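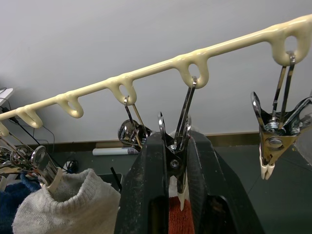
*Last changed: June*

## 3. Setting up the Flulstead compact washer

I've set this machine up in two apartments now, and the second time went a lot faster than the first (the first time I flooded a bath mat). So I'm writing down the order I'd do it in, with the bits the printed leaflet skips over. If you haven't unpacked yet, go back to section 2 and do the shipping bolts first. Please don't plug anything in with the bolts still in the back!

### 3.1 Pick the spot

1. Find a hard, flat piece of floor. Tile is great, concrete is great, a rug is terrible.
2. Check that both the faucet and the drain are within reach of the hoses. Let them curve a little. A hose pulled tight will work its way loose.
3. Leave 2 inches clear at the back and on each side.
4. Find your outlet. It should be a grounded one with nothing else big running off it, so no hair dryer or space heater on the same circuit.

**Caution:** No extension cords. I know, I know, the cord is short. Move the washer, or get an electrician to add an outlet.

### 3.2 Level it

1. Put a bubble level on the lid, front to back.
2. Turn the front feet by hand until the bubble sits in the middle. Clockwise as you look down on the foot makes that corner go up on mine, but try it and see.
3. Turn the level sideways and do it again.
4. Push down on each corner in turn. If the machine rocks, keep fiddling.
5. Tighten the lock nuts with the little flat wrench from the accessory bag.

I skipped step 5 the first time and the washer walked itself halfway to the door during a spin.

### 3.3 Hook up the water

The Flulstead comes with a quick-connect that fits most kitchen faucets. Mine didn't fit the bathroom one, so I bought a Belkadi adapter, the brass kind with a rubber washer inside, and it's been fine ever since.

1. Unscrew the aerator from your faucet and put it somewhere you'll find it again.
2. Screw the adapter on by hand. Snug is enough. Pliers will chew up the threads.
3. Pull the collar on the quick-connect down, push it up onto the adapter, and let the collar snap back.
4. Run the cold water slowly and look for drips at every joint.
5. Hang the drain hose over the edge of the sink or tub and clip on the plastic hook so it can't jump off when the pump kicks in.

**Note:** If the joint drips, turn off the water and take it apart before you tighten anything. Nine times out of ten the rubber washer is in crooked.

### 3.4 Run it empty once

1. Choose the cleaning cycle, warm, with no clothes and no detergent.
2. Stay in the room. It runs 28 minutes, so bring a coffee.
3. Check under the machine with a paper towel when it's done draining.
4. Wipe out the drum and leave the lid open till it's dry inside.

The water came out a bit gray for me the first time. I ran it again and it was clear.

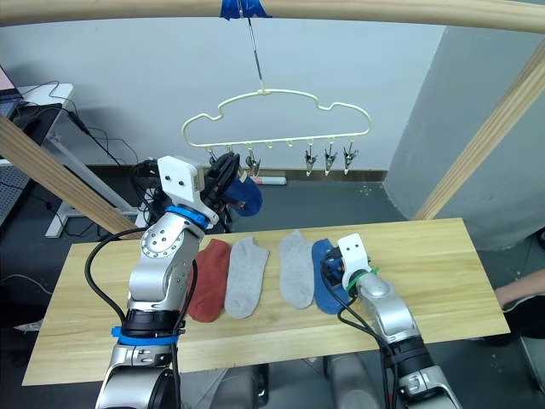 **Can I leave the hose hooked up to the faucet all the time?**

It's fine to leave it attached, as long as you turn the faucet off between loads so the hose isn't sitting under pressure.

### 3.5 Your first real load

Start small! Mixed T-shirts and socks are perfect. Towels soak up a ton of water and will throw the drum off balance before you've learned what normal sounds like.

1. Fill the drum loosely, no higher than the row of holes.
2. Add one capful of liquid detergent. I use Skusport for gym clothes and whatever's on sale for the rest.
3. Pick Quick or Normal, then the spin speed. I use 1000 for everyday stuff and drop it down for sweaters.
4. Close the lid until it clicks and press Start.

Small things come out twisted together, so give them a shake and clip them up one by one to dry. They end up much less crunchy that way.

**Caution:** If you hear hard banging, press Pause and wait for the drum to stop completely. Then open the lid and spread the load out by hand.

### 3.6 If it won't start

- **E1 on the display:** no water coming in. Open the faucet all the way and look for a kink.
- **E2:** it can't drain. The end of the drain hose is too high, or there's lint in the filter.
- **Nothing lights up:** try the outlet with a lamp. If the lamp works, unplug the washer for a few minutes and try again.

Anything else, I'd go to the Monier service desk with the model number, which is on the sticker inside the lid. Have your receipt handy too, they asked me for it twice.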